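Week 6 notes: Planning time together around a long commute

Hi all! I promised I'd type up what I scribbled on the board, so this covers the second half of class. If you missed the first half, borrow somebody's notes on shift work.

Last time we looked at the Jonmont to Grukthorpe line, which I rode for years (and still have opinions about). A couple where one person takes that train loses a big chunk of every weekday evening, and the usual advice – "just plan a date night!" – skips the hard part. By the time you're home, fed and out of your work shoes, you don't want to drive anywhere.

So we talked about the small date. My rule for this course is 2 hours, door to door, close to home. A walk and a bowl of soup counts. So does a library talk, or the night market in Dranirel if you're there in July. 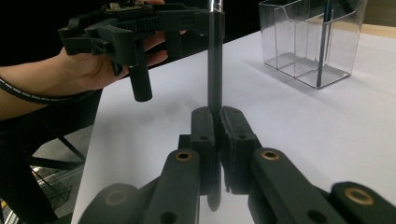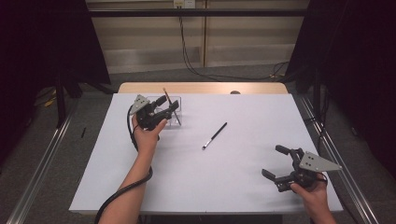

Money came up too, and I'm glad it did! Take a couple with $156 a month for going out. If they blow $100 of it on one big Saturday dinner, they have $56 left for the rest of the month. I'm not against the big dinner (I love a big dinner), but look at what it does to the other weekends before you book it.

For next class, read the Mudaliar handout on shared calendars and bring a one-week schedule for two people, real or made up. Mark the train times in pen and the free time in pencil. We'll swap and try to find each other's missing evenings. Schedules are due Tuesday, December 2, 2025, at the start of class.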